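Kodton Adult Learning
Looking After Clothes and Linen, Unit 9: Folding on a bed
Handout, revised 8th May
Tutor: Shalini Agarwal

237 shares | 4 comments

This handout goes with the practical part of the unit. Read it before you come, and bring two items from home: a cotton T-shirt that has been washed many times and something with a zip or buttons. New T-shirts still have a lot of finish in the cloth and fold more easily than the ones most of us own, so please don't bring a new one.

1. Why a bed

Tables were covered in Unit 8. A table is firm and flat and usually the right height for standing, but plenty of homes don't have a clear one. The bed is the largest surface in most flats and it is where the clean washing gets tipped out anyway.

A bed behaves differently from a table in a few ways. The mattress gives when you press on it, so smoothing with the flat of the hand pushes a dip into the bed and the cloth follows. The sheet moves with the garment if you drag it. The height is low, and people who fold for half an hour bent over a bed get a sore back. Kneel beside it on a cushion if your knees allow, or sit on the edge and turn.

2. Preparing the surface

Pull the bottom sheet tight at the corners and tuck it. You will never get it perfectly smooth and you don't need to. Long soft creases that run right across the bed do no harm. What you want to get rid of is a ridge that stands up, as the garment will sit over it and you will fold the ridge into the shape.

Take off the duvet and pillows. Do not fold on top of a duvet.

Tip the washing at the foot end and work at the middle. If you tip it in the middle you will be moving the heap all the time.

3. Opening out a crumpled garment

Most people lose time here. A T-shirt that has come out of the basket in a lump has to be opened before it can be folded, and the usual mistake is to grab whatever part is on top and pull.

Find a seam first. The bottom hem is best on a T-shirt, being long and straight. Run the cloth through your fingers until you come to a side seam, and hold it there. Do the same with the other side. Lift the garment clear of the bed, give it one shake, and lower it with the hem nearest to you. If you lay it down slowly the top half goes flat by its own weight.

If you cannot find the hem, look for the label at the neck and work down from there.

Cotton jersey stretches across its width much more than along its length. Tug hard on two points across the shirt and you get a tight line between them, with the rest of the cloth gathering towards it. Let go of one end, move your grip out to the seam and try again with less force.

4. Flattening

Work from the centre out to the sides with the edge of the hand. Light strokes. On a mattress, two light strokes do more than one heavy one.

Sleeves and collars are the parts that get left. A sleeve folded under itself will make a lump that shows through every layer afterwards, so check both before you make the first fold — feel for them if the room is dim.

5. Folding

a) Shirt face down, hem towards you.
b) Fold one side in to the middle of the back, sleeve laid straight down along the fold.
c) Same on the other side. The two edges should meet or just overlap.
d) Turn the hem up to a little below the collar.
e) Fold in half again, or in three if you store clothes standing up in a drawer.

Move the finished piece by sliding a whole hand under it. Picking it up by a corner will open it.

The Govitz board used in the October course is still in the cupboard for anyone who wants to try it. It gives every shirt the same width, and it works badly on a soft mattress. Put a tray under it.

6. Fabrics

Cotton jersey: as above.
Linen: fold it slightly damp or iron it first. It will not flatten by hand.
Fleece: will not hold a crease. Roll it.
Anything slippery: fold it on a towel laid over the sheet. The Uçar lining samples in the folder are good to practise with.

7. Pictures for this unit

Look at these with sections 3 and 4 open.

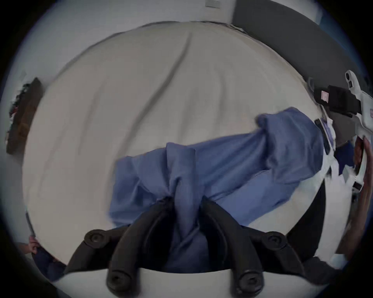
Cloth bunched up on the sheet.

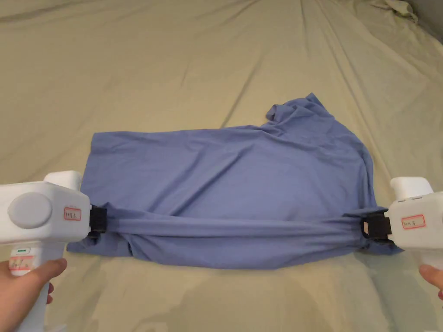
Mostly opened out, with the lower part pulled tight. 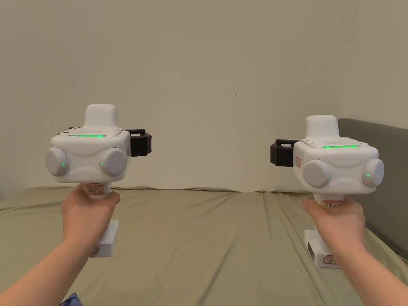
Reading time: 9 minutes

In the first picture the blue cloth lies across the bed in ridges, with one part pinched together low down and a wide loose fold at the right-hand end. Work out which way you would open it. I would start from the loose fold, where there is slack to follow, and leave the gathered part alone until I had a seam in my other hand.

The second is about tension. Most of the blue garment is fairly flat, but the band between the two holding points has gone into a twist like a rope. Compare that with what section 3 says about pulling across the width. Look too at the raised, rumpled piece at the upper right, which is probably the collar or a sleeve folded back. It would need to be turned out before step (a).

The sheet has long creases in both. They are the harmless kind.

8. To do before Unit 10

Fold one load of washing on your own bed using sections 2 to 5. Write a few lines on what was awkward. If your bed is against a wall, say how you got round it. Zosthorpe students should hand their notes in at the library desk, everyone else by email, 100 words is plenty.

Unit 10 is fitted sheets.

4 comments

Nuala Ó Ceallaigh
The kneeling tip helped. I can't do it for long but it's better than bending. For jumpers do we use the same steps or is that a later unit?

Shalini Agarwal
Same steps for thin ones, Nuala. Thick ones get one fewer fold at the end. It is in Unit 11.

Ravindra Shukla
Step (d) says a little below the collar. How much is a little? Mine came out with a lip at the top when I folded it again — I ended up going right to the collar seam and it sat better.

Binta Ogundipe
My mattress is very soft and the towel works for cotton as well, not only the slippery stuff. A bath towel folded double.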